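Drostberg 配餐车间招聘：机械臂示教与看护员

岗位所在：Drostberg 配餐车间，二楼分拣线及训练台
发布日期：2023年9月23日

一、为什么设这个岗位

车间从今年5月起在分拣线上试用机械臂，目前每天约3,000份餐盒中，由机械臂完成配果和放调料两道工序的占一部分，其余仍由人工完成。装盒、封膜、复核暂时没有改动的计划。

现有分拣人员78人，不因此次试用减员。原来站在配果工位的同事，一部分转到复核，一部分转做示教。示教这边人手不够，所以对外招人，内部员工也可以报名，条件相同。

二、工作内容

1. 在训练台上操作机械臂，反复完成抓取、放置、归位等动作，并按要求记录每一组是否有效。
2. 按清单摆放训练用的仿真食品和餐具，每组之间更换位置。
3. 上线时段在分拣线旁看护，遇到卡住、掉落、夹偏时停机处理，填写停机单。
4. 每班结束前清洁夹爪，检查螺丝有无松动。
5. 交班时向复核组说明当班出现的问题。

三、要求

年满18周岁，能站立工作，双手操作灵活。不要求学历，不要求会编程。有食品车间或仓库分拣经验的优先。需持有效健康证，没有的可在入职前办理。

四、待遇与班次

早班、中班轮换，每班八小时，含用餐时间。试用期两个月，工资与分拣岗相同；转正后每月另有示教津贴。上线看护遇夜间加班，按车间现行办法计算。工作服和防滑鞋由车间提供。

五、培训

先在训练台跟班两周，完成100组有效示教后上线看护。训练台用仿真水果、盘子、碗和调料瓶练习，不用真食材。 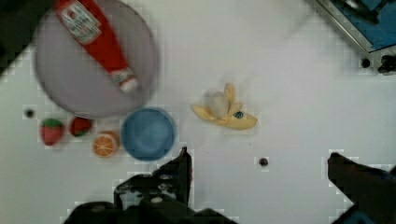 刚开始最不习惯的是慢，Hedegaard 在班组会上说，手一伸就能拿走的东西，要等夹爪一点一点对准，头几天总想自己去拿；两周以后手上轻松了，眼睛比以前累，希望看护时段中间能多歇一次。车间已把看护岗改为每小时轮换一次。

六、报名方式

到一楼人事窗口填表，或把简历交到门卫处，写明“示教岗”。内部员工请先告知班长。面试当天安排半小时上机试做，请穿平底鞋，不戴首饰。招满为止。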